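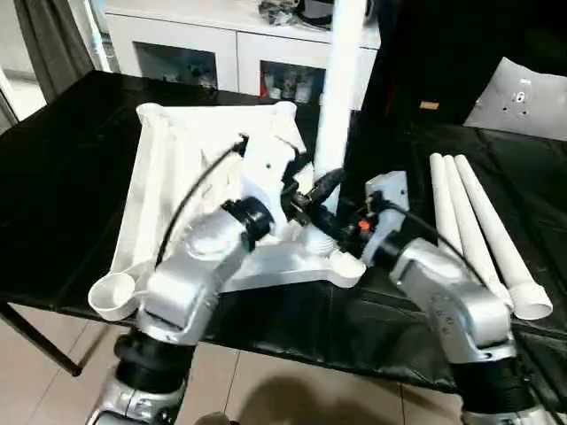 Session 7: Two Arms, One Bench
Musto Shared Workshop — Home Automation Build, Thursday, March 25, 2021

Welcome back! Tonight we get to the part I have been looking forward to since we started — both arms working on one job together.

Last time each arm ran its own moves. Now they have to share a space, so timing matters as much as position. Start with one arm holding still and the other moving (far easier to debug!), and swap roles once that runs clean.

Settings for tonight
Speed: 200 on the Clakix controller, no higher
Pause between moves: 3 seconds
Grip: start low and go up one step at a time

Before you power up
Check that your cables have slack through the full reach of both arms. A cable that looks fine at rest can pull tight at full stretch.
Keep hands off the table while the motors are live.
Save your Session 6 file under a new name.

For next time
Read the Prondemier notes on shared zones, pages 7 and 8, and bring one move you'd love to see two arms do. Wild ideas welcome — we'll try as many as we can!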